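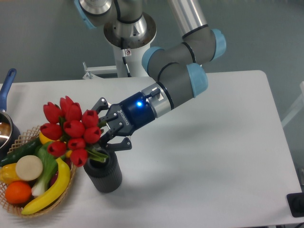 Call for participants: growing cut flowers on small plots

Zostanbridge Growers is looking for households and small groups to take part in a one-year trial of spring and summer cut flowers. We want to find out which varieties do well in ordinary back gardens and allotments in our area, and how long the stems last once they are indoors.

You do not need to be an experienced gardener. We would like a mix of people, including some who have never planted a bulb. Places are limited to 60 plots.

What you would be growing

Each plot will be sent 100 tulip bulbs in early autumn, in four varieties, along with seed for cornflowers, scabious and sweet peas. Two of the tulips are red, one is white and one is a late yellow. The bulbs need to go in during November. Seed can be sown in trays from March or straight into the ground in April.

You will need a bed that gets at least half a day of sun. Raised beds are fine. Large pots are fine for the bulbs but we cannot include pot-grown sweet peas in the results, as we had too many failures with them in the last trial.

What we ask you to do

Keep a short weekly record from first shoots until the end of the season. The form fits on one side of paper and can also be filled in online. It asks for the date of first flower, stem length, any pests or disease, and the number of stems cut.

For the vase part of the trial, you cut ten stems of each tulip in the morning while the buds are still closed but showing colour, stand them in plain tap water in a cool room, and note each day how they look. Please do not use flower food, pennies, sugar or bleach. Top the water up daily and change it every third day. Stop recording when more than half the petals have dropped.

One of us will visit each plot once in May to measure the beds and take a soil sample. Visits last under an hour and can be arranged for evenings up to 7.30 pm.

What you get

All bulbs and seed are free and yours to keep afterwards. Each plot that returns a full set of records will receive £60 towards compost and tools. You will also be sent the results for your own soil and a copy of the final report.

Travel to the two group meetings at the Brostov Road hall is paid back on production of a ticket, or at the usual mileage rate.

Who can apply

You must be 18 or over, live within the Zostanbridge or Clemov postcode areas, and expect to have use of the same plot for the whole year. Schools and residential homes can apply if one named adult will look after the records. Commercial growers cannot take part in this trial. If you rent, please check that your landlord is happy for you to dig.

How to apply

Send us your name, address, the size of the bed and a few lines about what has been grown there before. A rough sketch helps. Forms are available from the Oddsson garden shop or by post. Applications should be addressed to Raluca Hodoroagă, Trials Organiser, and must reach us by the end of August. We will write to everyone by mid-September, whether or not we can offer a place.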